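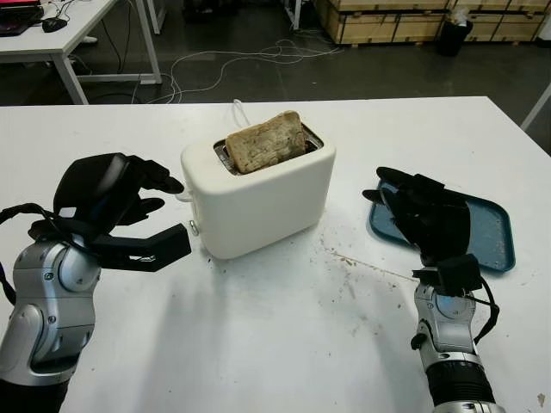

Kamonchanok Phromma wrote to ask whether the Ekbridge bench slicer can take a loaf the same day it is baked, and whether the 14 mm blade set is too thick for a household toaster. A loaf can be sliced the same day once the center has cooled to room temperature. A 14 mm slice fits most household toasters with wide slots and some with standard slots. Makers do not agree on what they call "wide," so measure the slot at its narrowest point, between the guard wires, before choosing a blade set for retail bread.

# Ekbridge Bench Bread Slicer

The Ekbridge is a gravity-feed frame slicer for bakeries, school kitchens, and small shops. It stands on a bench or on the optional Rungrueang stand. One operator loads from the rear, and the sliced loaf is lifted out at the front. The machine cuts the whole loaf in one pass.

It is built for pan bread and for hearth loaves with a moderate crust. It isn't rated for frozen bread, bagels, or loaves with whole nuts in the crust.

## How it works

Two blade frames sit side by side in the head and move up and down in opposite directions. Each frame carries every other blade, so neighboring blades always travel against each other. The loaf is held steady by the opposing strokes and needs only light pressure from behind.

The loaf sits on a sloped chute. A weighted pusher follows it down and carries it through the blades. The pusher has fingers that pass between the blades at the end of travel, so the heel of the loaf is cleared without the operator reaching in.

The motor drives both frames from a single crankshaft through a toothed belt. There are no chains and no gearbox.

## Specifications

| Item | Value |
|---|---|
| Type | Reciprocating frame, gravity feed |
| Slice thickness | 14 mm, fixed by blade set |
| Blade service interval | 4,000 loaves |
| Weight, without stand | 116 lb |
| Clearance needed behind the machine | 40 inches |
| Drive | Single motor, toothed belt |
| Chute | Stainless steel, removable |
| Housing | Powder-coated steel |
| Blades | Scalloped carbon steel |
| Guards | Front and rear, both interlocked |
| Power connection | Grounded plug, dedicated outlet |

Slice thickness is set at the factory and can't be adjusted by the operator. Other thicknesses are made to order. Changing from one thickness to another means replacing both frames and the pusher fingers as a matched set. Frames from different sets must not be mixed.

## Slice thickness and end use

Thickness affects how bread stales, how it holds a filling, and how it toasts. The 14 mm set was chosen as the standard because it serves both sandwich and toast use without a second machine.

**Sandwiches.** The slice is thick enough to hold a wet filling for normal counter service. Soft enriched loaves may feel heavy at this thickness when two slices are used. Shops that sell mostly packed sandwiches should ask about a thinner set.

**Toast.** A thicker slice keeps a moist center while the faces brown. A thin slice dries through before the faces reach the same color. Sugar and milk in the dough speed up browning, so an enriched loaf needs a lower toaster setting than a lean one cut to the same thickness.

**Even thickness.** A slice that is thicker on one side sits closer to one heating element and colors unevenly. If customers report bread that toasts darker along one edge, check the frame tension before looking at the oven or the dough. Wedge-shaped slices nearly always come from one loose blade or from a loaf loaded at an angle.

**Loaf height.** Tall pan loaves will stand above the slots of many two-slice toasters, and the top of the slice then stays pale. Use a shorter pan or a lidded pan if this matters to your customers. The slicer itself has no effect on it.

## Preparing the loaf

Warm bread is the most common cause of poor cuts. The crumb is still setting, and steam trapped in the center softens it further. Warm crumb sticks to the blades, tears, and builds up in the scallops.

- Cool loaves on open racks, out of the pan, with space between them.
- Check the center of one loaf per batch with a probe thermometer.
- Don't cool in a closed room with the proofer running.
- Don't speed up cooling in a freezer. The crust hardens while the center stays warm.
- Load pan loaves on their side if the top crust is soft or domed.

Rye breads with a high share of rye flour need a longer rest than wheat breads. Many bakers leave them until the next morning. Sticky rye crumb can be sliced on this machine with the Hostau coated blade set, listed under options.

## Installation

Two people are needed to lift the machine. Lift by the base rails only. Don't lift by the chute, the front table, or the guards.

1. Place the slicer on a level bench that does not rock.
2. Leave the full rear clearance for loading. The operator must be able to stand square to the chute.
3. Turn the four feet until all of them carry weight. Lock each foot with its nut.
4. Remove the two red transit screws from the blade frames. Keep them with the manual.
5. Connect to a dedicated grounded outlet. Don't use an extension cord.
6. Close both guards and run the machine empty for one minute.
7. Open the front guard while the machine is running. The motor must stop. Repeat with the rear guard.

Don't put the machine into service if either guard fails this test. Call the dealer.

Bench vibration is normal at start and stop. Vibration that continues at running speed means that a foot is not loaded or a transit screw is still in place.

## Daily operation

Raise the pusher and lay one loaf in the chute, heel toward the blades. Close the rear guard, lower the pusher, and press the green button. The machine stops by itself when the pusher reaches the end of its travel. Open the front guard and lift the loaf out between both hands. For bagging, slide the loaf sideways onto the bagging scoop.

Don't press down on the pusher. If the loaf doesn't feed under the weight of the pusher, the blades are dull or dirty, or the crust is too hard for the machine. Forcing the loaf bends the blades and can shear the pins that hold them.

To clear a jam, press the red button, unplug the machine, raise the pusher, and draw the loaf back up the chute. Never pull a jammed loaf forward through the frames.

## Cleaning

Unplug the machine before any cleaning. Wear cut-resistant gloves for all work inside the guards.

**After each shift:** Empty the crumb drawer. Brush the chute, the front table, and the pusher fingers. Brush the blades with the long brush supplied, always in the direction away from the body.

**Weekly:** Remove the chute and wash it by hand with warm water and mild detergent. Dry it fully before refitting. Wipe the housing with a damp cloth. Check the felt wipers at the lower end of the frames and replace them if they are hard.

Don't use a hose, a steam cleaner, or compressed air. Compressed air drives flour and crumbs into the crank bearings. Don't oil the blades with cooking oil, which turns gummy and picks up crumbs. Use only a food-grade mineral oil, and only on the guide rods.

Allergens carry over on the blades. Brushing removes loose crumbs but does not make the machine fit for slicing gluten-free bread after wheat bread. Use a separate machine.

## Blades

Replace all blades together at the service interval. Replacing single blades leaves uneven tension across the frame and causes wedge-shaped slices. The counter on the side of the head records each pass and should be reset after the change.

Crusty hearth loaves and seeded loaves wear the blades faster. Signs of wear are a ragged lower crust, more crumbs in the drawer, and a slower feed. Any one of these is reason to change the set before the counter calls for it.

New blades are shipped with a thin film of oil. Wipe them, fit them, and pass two scrap loaves through before slicing bread for sale.

## Fault table

| Symptom | Likely cause | Action |
|---|---|---|
| Motor does not start | Guard not fully closed | Close both guards, press green button |
| Motor hums, frames do not move | Transit screws in place or jam | Unplug, remove screws or clear jam |
| Slices torn at center | Bread too warm | Cool longer, clean blades |
| Slices thicker on one side | Loose blade, loaf at an angle | Check tension, reload squarely |
| Heel not cleared | Bent pusher finger | Replace the finger set |
| Squeal at running speed | Dry guide rods or worn belt | Oil rods, inspect belt |
| Black marks on crumb | Too much oil on rods | Wipe rods, discard marked slices |

## Options

**Rungrueang stand.** Welded steel stand with two locking casters and a lower shelf for bags. Bolts to the base rails in place of the feet.

**Hostau coated blade set.** Non-stick coated blades for rye and sweet breads. The coating wears off over time and can't be renewed. Do not clean with a wire brush.

**Zekness bagging scoop.** Hinged scoop and bag holder for the front table. Fits either side. Bags with a side gusset open more cleanly on it than flat bags.

**Spare parts kit.** One drive belt, one set of felt wipers, one set of pusher fingers, and a blade tension gauge.

## Ordering

Machines are assembled to order. State the slice thickness, the supply voltage, and whether the stand is needed. Blade sets and felt wipers are held in stock. Orders for the coated set placed in March ship with the spring production run.

Quote the serial number for all parts. It is stamped on the left base rail, under the crumb drawer.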